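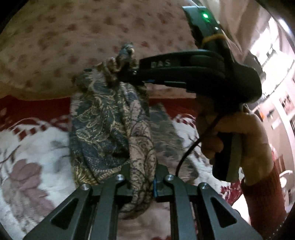 What do you do with scarves that have spent a whole summer balled up in a drawer? Shake each one out over the bed, fold it lengthwise twice, then roll it up so you can see the pattern from the top.

I'm doing the big September sort this evening, and of course it all went onto the bed first (it's the only flat surface I own that's big enough, and also it means I have to finish before I can sleep!).

The paisley goes in the keep pile, no discussion. I've had it through two apartments and one very long winter in Divholm, and navy with dusty pink still goes with every coat I have.
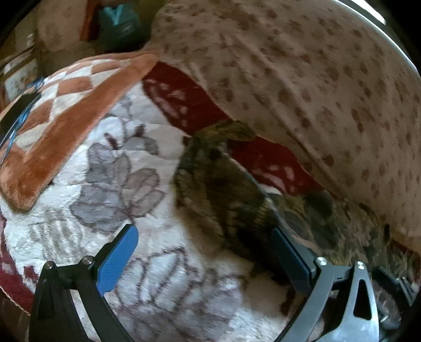
Brown and olive one, still undecided. Checkered blanket waiting its turn.

My friend Radka Radonjić swears by asking "would I pack it for a weekend?" and I have to say it's a kind way to decide. The brown one might pass, if the weekend is cold enough and there's a porch.

Blankets get folded in thirds and stacked with the fold facing out, plushest on the bottom. I learned that after years of pulling out one and getting four on my feet.

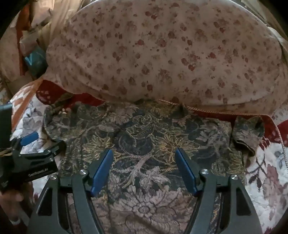
Next up: the pillow end

The flowered pillowcase stays on, I love that little trim too much. The tapestry piece gets folded with the pattern inside and goes on the top shelf, and then I'm making tea.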